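Shared Work Tables at Dondgate Replaced

Facilities Notice, May 28, 2021

The replacement of the shared work tables on the upper floor at Dondgate has been completed. The work began in March and covered all rooms open to general booking. Tables were supplied by Pelkonen, and the former units have been transferred to the Allora building for use in storage areas.

Staff are asked to observe the following arrangements. Tables are to be cleared at the end of each booking, and personal items may not be left overnight. Surfaces should be wiped with a soft cloth and mild soap. Abrasive pads, solvents and adhesive tape are not permitted. Cutting work must be carried out on a mat, which may be borrowed from the supply room.

Marks or scratches should be reported to the Facilities Office at extension 3138 before the next booking begins. Requests to move a table between rooms must be submitted in writing and will be considered by Sotiris Kyriakidis, Facilities Manager.
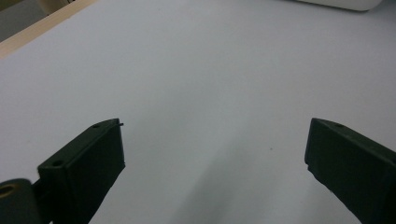 A pale, matte tabletop.

Bookings for the upper floor have resumed under the usual procedure. Departments that held standing reservations before the work need not reapply. Questions concerning room assignments may be directed to extension 3346.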